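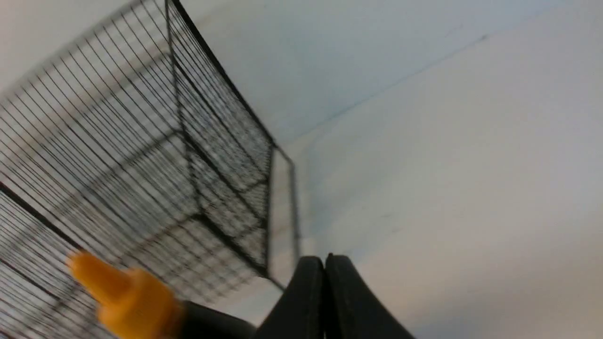 Wire rack on the white table, looking in along the mesh towards the end panel.

April 4, 2023
Bindery bench, Witerley workshop

Good day at the bench! The rack has finally come out of the cupboard and up onto the white table, and I'm so pleased with it that I'm writing this up properly instead of leaving a sticky note on the guillotine.

Background for whoever reads this after me: we had an awful run of it in March with the Lavisora covers. The job is 2,819 single-section booklets, sewn, with a pasted wrapper, and the pasting was the slow bit all the way through. The gluing itself goes quickly once your hand is in. The trouble was finding somewhere to put things down. Bone folders under the waste sheets, glue bottle on its side behind the pressing boards, the good brush stuck to the bad brush. Every wrapper started with a hunt. So the plan for this week is to sort out the white table as a pasting station and nothing else, and see if it speeds us up for the second half of the run.

What I wanted from a rack, as scribbled inside the front cover of this notebook weeks ago:

Air from underneath, so a pasted wrapper isn't lying on a solid shelf
Two levels
Something I can see through, so tools can't hide behind it
Light enough to shift with one hand while the other is sticky

The black wire one does the lot. I'd forgotten we owned it. It was under a stack of old Väisänen catalogues and a box of offcuts, and I very nearly put in an order for something fancier. It's an open two-level thing with a high back and sides that slope down to the front, so you can reach in without lifting your elbow over anything. Fine mesh all through, with thicker rod holding the shape. A bone folder won't drop through it. An awl will go through point first, so awls stay in the cork block as before.

Mesh and damp paper

I did worry that mesh would mark the wrappers. The grid is fine enough that the weight is spread over a lot of wires, but damp cover stock picks up anything, and Lavisora's stock is softer than I'd choose. Tried four wrappers on it first thing:

1. Straight onto the wire, face up. Faint lines on the underside after lunch. They pressed out, though I wouldn't trust it on the dark colours.
2. On a sheet of blotter. No lines, slower to dry.
3. On 3 mm felt. No lines, but the felt grabbed a dab of paste at the spine and had to be peeled. Never again.
4. On the thin polyester interfacing we use for tissue repairs. Beautiful! No lines, came away clean, and you still get the air from below.

Number four by a mile. I've cut a dozen pieces of interfacing to shelf size and they're in the shallow drawer, left side. Please rinse them and hang them up when they go stiff, they're good for plenty of rounds.

The table top

Gave the table a proper clean before anything went on it. It's a lovely surface for this work — matte, pale, smooth enough that a sheet slides when you want it to — and I'd much rather paste on white than on the old green mat, where you can't see a stray drop until it's on the next cover. I went over it with warm water, then a little metho on a rag, then dry. It still has its smudges. There's a pinkish-beige patch that I've decided is part of the table now. I've had two goes at it and it doesn't come off on a damp wrapper (tested with a scrap of the cream stock, pressed down under a weight for a good ten minutes), so it can stay.

Specks are a different story. Any dark speck on that surface will end up under somebody's cover, guaranteed, and you won't find it till the booklet is in the press with a pimple in the middle of the front panel. Wipe before each batch, and run the flat of your hand over it as well. You'll feel grit that you can't see.

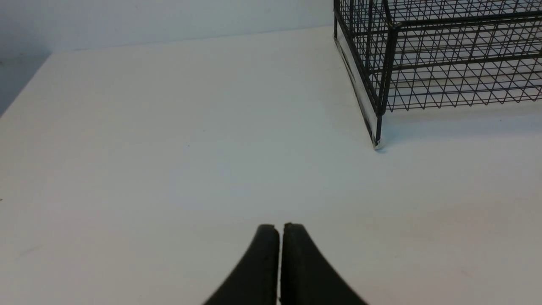 Setting out the station

After some shuffling I've landed on this, for a right-handed person. Lefties flip it.

Rack at the back towards the wall. Leave enough room behind it to get a cloth in. Shove it hard up against the paint and it'll scuff the wall every time somebody leans on the table, and we've only just had that wall done.

Waste sheets in a pile at the left. Torn newsprint, the big pad, not the printed stuff from the front counter because the ink comes off on wet paste.

Pasting area in the middle. Keep it clear. I know how this goes, I am the worst offender, my tea was sitting there at half past ten.

Glue at the right, within reach without leaning over the open sheet.

Finished wrappers go up to the rack as they're done, top level first and then the lower one. I tried it the other way round and kept dragging my sleeve across the ones on the bottom shelf while reaching for the top. Top first, then bottom, then everything comes off in the same order and goes to the press.

From the front edge of the table to where my hand naturally lands on the rack came to 561 mm, which is a comfortable stretch for me on the tall stool. If you're on the low stool, bring the whole rack forward by a hand's width and it'll feel the same.

Does it wobble? A bit, when loaded on one side only. I put the heavy pressing weights on the left of the lower shelf just to see, and it stayed put but I didn't love the look of it. Weights live on the floor trolley anyway. For paper and a few hand tools it's rock solid, and I could bump the table with my hip (did so, twice, once on purpose) without anything sliding.

The feet are neat too. The wire comes down to thin legs with little pale caps on the ends, so there's no bare metal scraping on the white. Check those caps when you move it. 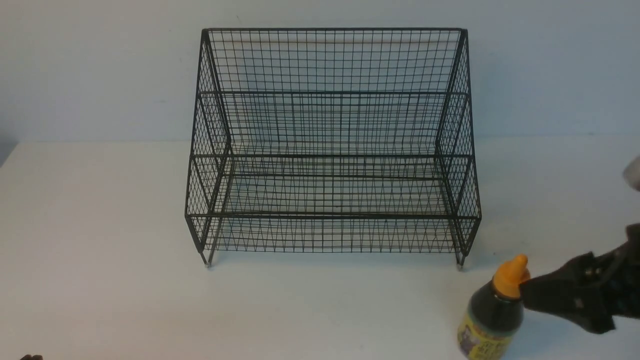 I also want to try clipping things to the sides. The mesh takes an S-hook happily, and the small bulldog clips bite onto the rod without slipping. At the moment I'm picturing brushes hung on the outside of one end, handles up, and the job card clipped to the back where you can read it sitting down. Brushes hung by the handle dry in a much better shape than brushes stood in a jar. We've all seen what the jar does.

One caution on that: nothing wet above the lower shelf. A drip from a hanging brush lands exactly where you don't want it.

Glue, and the bottle question

We've been going back and forth on open pot versus squeeze bottle for as long as I've been here. For full-sheet pasting I'm still a pot-and-brush person and always will be. For a spine line on a wrapper, though, the squeeze bottle wins hands down. You get one bead, straight, the width you want, and the rest of the glue stays sealed up.

The grey bottle with the orange cap is now the pasting bottle. It's easy to find on a white table, which sounds like a silly reason to choose a bottle, but after last month I'll take it. The orange shows up even when you're only half looking. It's filled with the Gimix mix, thinned the way we had it for the poetry pamphlets — two parts to one, with the water added slowly and stirred with the flat stick, not shaken. Shaking gives you froth, froth gives you bubbles in the bead, and bubbles give you gaps along the spine that you only notice when the wrapper lifts.

I weighed what I used on the morning batch and it came to almost 90 g, wastage included, and that was with me being generous on the first few. I'll weigh again tomorrow once I've settled into it.

Notes for using it:

Squeeze gently on scrap first, every time. The first bit out of the nozzle is always thicker than the rest.

Start the bead a little in from the head and stop a little short of the tail. It spreads when you fold.

Wipe the nozzle with a damp rag after every few wrappers. If you let a crust build up it'll drag through the bead and leave a furrow.

Stand it back up after each line. Lying it down saves no time at all and it weeps.

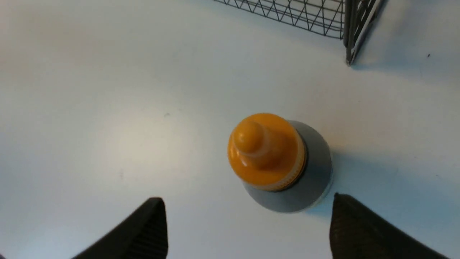

Top up at morning tea and again at lunch, never mid-batch. Fresh mix on top of mix that's been standing behaves differently for the first half dozen, and it's much easier to catch that on a new pile than to go digging for the odd ones in the middle of an old one.

At the end of the day, empty whatever is left back into the lidded tub, run warm water through the bottle until it comes clear, and leave it open overnight to dry out. The grooves round the collar of the cap hold on to glue, so give them a going over with the old toothbrush. Five minutes now or twenty with pliers later. I have done the pliers. I don't recommend the pliers.

How it went

Ran two proper batches after lunch with everything in its new place, and it was a joy! No hunting, nothing on the floor, and I got into that nice rhythm where the fold is done before you've thought about it. The second batch dried flatter than the first, and I think that's down to leaving more space between pieces on the lower shelf. I'd been crowding them. Fewer per shelf and a quicker turnaround might beat filling it up each time, so that's the thing to test.

Only two rejects, both mine, both from before the wipe-down I've just told everyone else to do.

Still to do

Cut more interfacing, the dozen won't be enough if two of us are pasting.
S-hooks, small ones. There may be some in the tin with the drawer pulls.
Write the Gimix ratio on a card and tape it inside the cupboard door.
Try the cream stock directly on the wire for a short dry, say ten minutes, then onto the interfacing. Could save a bit of time.
Find out if the second wire rack in the back storeroom is the same size. If it is, I'd like one at each end of the table and I'll happily give up the green mat for the space.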